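Clulano notebook, robotics club, May

Back in the sim this week. The real arm is still over at Mivasholm having its wrist looked at, so everything below is simulated, and I have to say I'm enjoying it far more than I expected to.

Where we left off: the pick task works most of the time when the block is straight in front of the gripper and badly when it isn't. The Kirport heat wants the object picked up from a random spot on the table and dropped in a box, with 37 seconds on the clock and no human touching anything after the start. Our run from last month used the overhead view only. Fine for finding the thing, useless for the last bit of the approach, where the arm gets in its own way and the overhead view loses the object completely.

So, wrist camera! I put it in with the wide lens model switched on, and the first thing I noticed is how much you get. Table edge, box, fingers, a decent bit of the room, all in one go. The price is that nothing straight stays straight. I spent far too long wondering why the table border was curving before I remembered I'd asked for exactly that.

Settings so far, so I don't have to dig for them again:

lens: wide, circular, no undistort step yet
noise: on (grainy, medium)
lights: random position, hard shadows
episodes per batch: 500
start pose: random within 8 cm of home
object: the small brown one, random position and tilt

About the shadows. I had them off at first because the detector behaved better, and then someone pointed out that the hall at Kirport has big windows down one side. On they went. The detector promptly decided that a dark patch beside the object was also the object and drew its outline round both. We lost most of the afternoon to that one. Retraining on the first batch with shadows helped a lot, the outline is much tighter now, but it still gets greedy when the light comes in low.

Approach logic, second try. Split into hover, line up, descend, close. Line up uses the wrist view and nothing else. The idea is to bring the object between the two fingertips left to right first, then slide forward until it's in reach, and only then go down. Doing both moves at once made it circle the object like a dog settling in a basket. One axis at a time is slower, but it gets there, and we have seconds to spare.

I stopped one episode during line up so I could check the offset by hand. 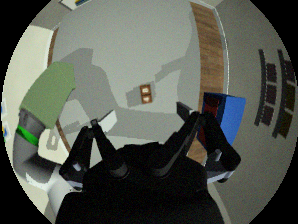

Left to right I'd call that good, and it's the forward move that still has to come. Fingers wide open, box off to the right behind the finger, so the drop is a short swing once we have hold of it.

Mahama wrote under this entry: are you sure you want to fix left-right first every time? If the tilt is large you'll be square to the table and crooked to the object, and the fingers will catch a corner on the way down. I'd turn the wrist during hover, before anything else, then do your two moves. Also please keep the grain on, the cheap camera is worse than you think.

Good point, and I hadn't thought about the tilt at all. Tried it straight away with a wrist turn added to hover: 20 episodes, large tilts only, and the corner catches are nearly gone. Very pleased with that! It does eat into the clock a bit, so I'll speed up the first swing from home to make up for it.

Grain stays on.

Still to do:
- low light batch, shadows long
- measure the drop height over the box, we've been guessing
- try the undistort step once, just to see if line up likes it
- save the new hover settings under a sensible name this time

Batch running now, back at four to look at it.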